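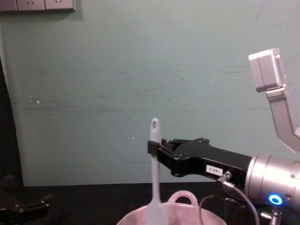 图 4-1 夹爪168-2夹持硅胶刮刀手柄上段,刮刀头部位于碗内

4 搅拌任务的安装与示教

本章适用于Tralloddale学生机器人社搅拌项目组。操作前应已完成第2章的机械臂上电自检和第3章的急停测试。未通过急停测试的学员不得进入本章任何步骤。

本章由Justinas Petrauskas编写,Mahlet Workneh校核。版本日期:2020年8月8日,星期六。

4.1 所需物品

硅胶刮刀,手柄末端带挂孔。
带环形把手的碗。
黑色平行夹爪,标签编号168-2。
防滑垫,裁成小于碗底的尺寸。
练习用料:干燕麦片200克。首次示教不得加水。
内六角扳手一套,存放于Krūmiņa工具柜第二层。

注:其他型号的刮刀可以使用,但须重新执行4.3节的全部步骤。手柄截面不同,夹持宽度不能沿用。

4.2 工作台准备

1. 按下急停按钮,确认控制软件显示“已停止”。
2. 清理桌面。扳手、螺钉和笔不得留在机械臂可达范围内。
3. 将防滑垫放在工位标记处,碗置于垫上。用手沿水平方向轻推碗沿,碗不应滑动。
4. 转动碗,使把手不处于搅拌轨迹的外侧极限位置。每组应在记录表中画出把手方向,后续各次试验保持一致。
5. 检查夹爪线缆。插头螺纹应旋到底,线缆自然下垂,不得绷紧,不得搭在碗沿上。
6. 用手将腕部关节缓慢转至左右极限,观察线缆有无牵拉。若有牵拉,松开线夹,重新留出余量后再固定。

注意:步骤6必须在急停状态下进行。若关节无法用手转动,不得强行用力,应按2.5节的方法释放制动。

4.3 夹持刮刀

1. 解除急停,将运行模式切换为“手动低速”。
2. 在控制软件Erine中打开“末端工具”页,选择168-2。编号须与夹爪侧面的标签一致。选错编号时,软件不会报警,但工具中心点会产生偏移。
3. 将夹爪张开到最大。
4. 将夹爪移至碗的上方,指尖保持水平。
5. 一名学员手持刮刀下部,使手柄竖直,挂孔一端朝上。手指不得进入两指尖之间。
6. 另一名学员点击“缓慢闭合”。指尖应夹在手柄上段,挂孔须露出指尖上缘。
7. 夹持力设定值输入37,单位为满量程百分比。点击“保持”。
8. 松手。用一根手指横向轻拨刮刀头部。手柄可有轻微弹性弯曲,夹持点不得转动。
9. 若夹持点转动,将设定值每次增加1,重复步骤8。设定值超过45仍不稳定时,停止操作,检查指尖橡胶垫是否沾有油污。

注意:不得夹住挂孔部位。该处受力面积小,搅拌时刮刀会绕夹持点摆动。

注:硅胶手柄受压后会变形,夹持完成后应等待一分钟,再次执行步骤8,然后方可进入4.4节。

4.4 示教搅拌轨迹

轨迹由六个点组成。P0为碗上方的安全点,P1为入碗点,P2至P5为碗内的四个转折点。

1. 将夹爪移至P0。刮刀头部最低点应高于碗沿,记录该点。
2. 沿竖直方向下降至P1。下降过程中一名学员从侧面观察刮刀头部与碗底的距离,另一名学员的手放在急停按钮上。
3. 刮刀头部接触碗底后停止下降,再上抬2毫米,记录P1。
4. 保持高度不变,依次示教P2、P3、P4、P5。各点与碗内壁之间留出一指宽的距离。
5. 点击“闭合轨迹”,软件将自动连接P5与P2。
6. 将轨迹命名为“组名_搅拌_序号”,保存到Nundetti共享目录。不得使用“新建轨迹”“测试”等名称。

注:P2至P5处应核对夹爪下侧线缆的位置。线缆在P1处未接触碗沿,不代表在其余各点也不接触。

4.5 第二机械臂的停放

搅拌任务只使用一条机械臂。灰色夹爪所在的机械臂不参与动作,须按以下步骤停放。

1. 在Erine中选择“臂2”,点击“返回停放位”。
2. 确认灰色夹爪未夹持任何物品。
3. 目视确认灰色夹爪高于黑色夹爪,且不在P0正上方。
4. 将“臂2”设为“锁定”。锁定后图标由实心变为空心。

注意:修改P0高度后必须重新执行步骤3。软件的碰撞检测只计算臂体和夹爪,不计算刮刀。

4.6 空载与带料试运行

1. 碗内不放料,速度设为10%,运行一个循环。
2. 检查刮刀有无下滑。可在运行前用铅笔在手柄上沿指尖上缘做标记,运行后比对。
3. 速度升至25%,再运行三个循环。
4. 加入燕麦片,速度降回10%,运行一个循环。
5. 无异常时可升至25%。本课程不允许超过该速度。
6. 试运行结束后将夹爪移回P0,由一名学员托住刮刀,再打开夹爪。

累计循环数由软件自动记录。每满1,000个循环须更换指尖橡胶垫,并通知Arūnas Jõgi登记。

4.7 常见故障

代码447:夹爪通信中断。按下急停,断开夹爪电源,检查插头螺纹是否松动,重新上电后从4.3节步骤1开始。刮刀在断电后可能脱落,断电前须有人托住。

碗随刮刀移动:检查防滑垫表面是否有燕麦粉末。擦净后重试。若仍移动,将P1及其后各点整体上抬1毫米。

刮刀触碰碗沿:多数情况是碗被重新放置后偏离标记。先复位碗,再考虑修改轨迹点。

刮刀逐渐倾斜:夹持点过高或设定值过低。退回4.3节重新夹持,不得在运行中调整夹持力。

臂2无法锁定:该臂未到达停放位。重新点击“返回停放位”,等待动作完全结束。

4.8 记录要求

每组提交一份记录表,内容包括夹爪编号、最终夹持力设定值、轨迹文件名、碗把手方向简图和全部故障代码。11月考核沿用同一表格。表格交Inese Ķēniņš,缺少把手方向简图的退回补填。

加水搅拌的操作见第5章。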